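Handout: Learning from demonstration – what to do about the blurred frames

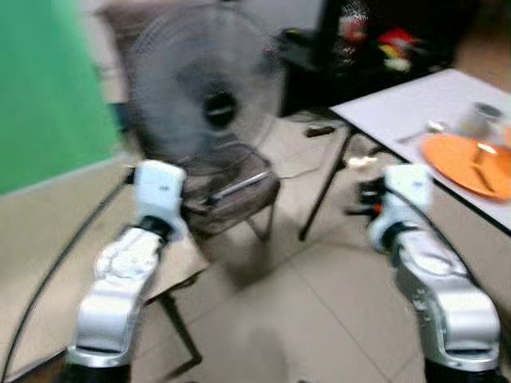 Adelino Amaral would throw every smeared frame away before training, and he has written as much in the margin of last year's notes: the policy will only learn to guess. I do see his point, but bear with me a little, as the arms are quickest on their way to the table, and those are the very frames we'd lose!

In the Vinar runs we had 200 demonstrations of fetching the spoon. Dropping the blurred frames left gaps in the reaching, and the policy dithered there. Keeping them, with 2 earlier frames alongside each, gave smoother reaches – though grasping was no better.

Please read section 12 before the October lab.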